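Re: [kellevbridge-swap] Hangers, again

From: the Kellevbridge end
To: kellevbridge-swap

Replying inline, with the parts I agree with snipped, which didn't leave as much snipping as I'd hoped.

> I've been reading up and I think we should stop using wire hangers
> completely. Everyone says they ruin shirts. They leave points in the
> shoulders, they stretch the necks, and they rust onto light colors. The
> Plitow padded ones are supposed to solve all three. A pack of 16 isn't
> cheap but it would pay for itself in shirts that don't come back.

Who is everyone? I ask because I went looking too, and what I found was a lot of pages with a padded hanger for sale at the bottom.

Take the points in the shoulders. I've seen them on knitwear, and I've seen them on a heavy sweatshirt that spent a whole winter on the same hanger. I haven't seen them on a T-shirt that was out for an afternoon. Most of what we put out is T-shirts and sports tops, and most of it is out for an afternoon. If somebody on this list has a jersey that was ruined between setup and pack-down, please send it to me and I will eat these words, hanger included.

Necks I'll give you, partly. Necks get stretched, but by people. You hold the hanger in one hand, shove it down through the collar because that's quicker, and the collar takes the strain. Do that with a Plitow and it will be worse, because the thing is three times as fat. Go in from the bottom hem, run the hanger up inside, and let the hook come out of the neck. It takes a few seconds more per shirt and costs nothing.
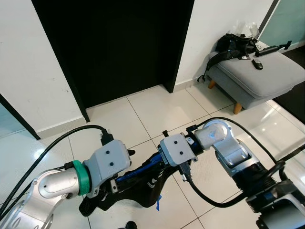 The black one with the blue trim, held out over the tiles.

Dark things are a separate headache and I notice they never come up when we argue about hangers. With a black top, front and back look the same until you find the print or the tag. I've hung plenty of them backward. My habit now is to find the tag first, get it to the back, and only then pick up a hanger. Someone at Plircombe swears by turning everything inside out until the last minute to protect the printing. Maybe. I'd like to know what the printing is being protected from, given that the shirts go from a basket to a rack across one room.

As for rust, the wire hangers I use have a colored coating. A coated hanger can chip, sure, and a chipped one should go in the trash. That's an argument for looking at your hangers once in a while. I threw out 5 last month and felt no need to replace the lot.

> The other issue is slipping. Half the time the slippery fabrics end up on
> the floor. The padded ones grip. I also think we should get the Kong rail
> instead of those folding racks, since it's rated to hold 100 hangers and
> it has wheels.

Slipping is real. I've picked up enough shirts to know. But look at which ones fall: the ones hung by one shoulder, with the other side just sort of draped over the wire. A shirt like that will come off anything. When both shoulders are seated and the neck is centered on the hook, even the shiny stuff mostly stays. I tried this over 11 sessions, after complaining about it for much longer than that, and the fallers went down to a couple of wide-necked tops that I now fold and put on the table.
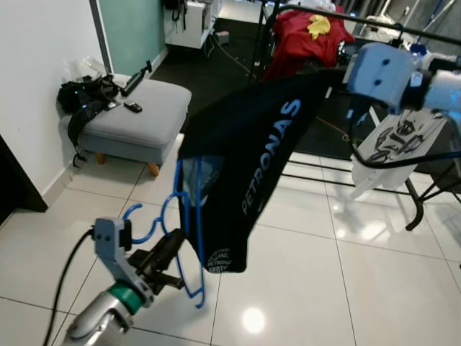 The order matters too, more than what the hanger is made of. If you fill the rail from one end you're pushing each new shirt up against the last one, and the last one gets shoved half off its hanger. Start in the middle and work out. And please stop throwing things over the top bar "just for now." I do it as well, so this isn't aimed at anyone, but a top thrown over the bar takes up the room of several hung ones and then somebody has to deal with it.

On the Kong rail. I have questions.

A hundred hangers with what on them? Tank tops? Put winter jackets on it and I'd like to see what the middle of the bar does. The page doesn't say how it was tested, or whether it was tested. The wheels I trust even less. Our floor is tile, and a loaded rail on wheels on tile is going to go wherever it likes the first time a kid leans on it. The wheels supposedly lock. I have owned a stroller and an office chair with wheels that supposedly locked.

A rack with splayed legs is ugly and you trip over the feet, I agree. It also stays where you put it. If the money has to be spent, I'd rather have a second ordinary rack than one enormous one, and put the small sizes on it.

> Also can we talk about the baskets? Things are coming out creased and it
> looks like a rummage sale.

It is a rummage sale. All right, it's a swap, but the creases are fair comment and I think they do more damage to how the rail looks than any hanger. People see a crumpled shirt on a nice hanger and they still see a crumpled shirt.

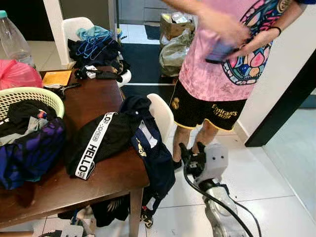
What I'd push back on is the idea that this needs the rolling method, or the file-folding method, or whatever it was called in the link you sent. I tried rolling. Rolled shirts come out with different creases, running the other way, and it took me most of an evening to find that out. Jackets don't roll at all in any sense I'd recognize.

What did help, a bit: the heavy pieces go in first, so they're at the bottom and not sitting on top of the light ones. Nothing gets packed higher than the rim, because once it's piled up it starts sliding out over the side and somebody stuffs it back in with a fist. And hang straight from the basket. The worst creasing I get is when I tip everything out on the table "to sort it" and then get talking, and an hour later it's a heap with a phone and a water bottle in it. The table should be for folded things and for whatever is waiting on a decision. Mine never is, I know.

Steamers: no opinion yet. The Plircombe people have one and say it's wonderful. They also said that about the label gun.

So my vote, for what it's worth, is no to the Plitow hangers and no to the Kong, for now. I'm open to being shown. If you want to buy one pack out of your own pocket and run it side by side with the wire ones for a few sessions, on the same kinds of shirts, hung by the same person, I'll do the wire half and we can compare what's on the floor at the end. I would want it done with jerseys as well as plain cotton, because the fabric is the one thing I'm not sure about. Polyester may well behave differently on padding. It may also just hold on to lint, and then we've got fuzzy shoulders on every dark shirt we own.

> Last thing, hooks all facing the same way? I was told it's standard.

Told by whom, again, but fine, yes. Hooks open to the wall. It does make them quicker to lift off and I have nothing sarcastic to say about it.

Can whoever took the bag of spare hangers home in January please bring it back, wire or otherwise. The setup door is open from 9 in the morning, same as before.

--
kellevbridge-swap mailing list
To leave the list, send a blank message with the word "leave" in the subject line.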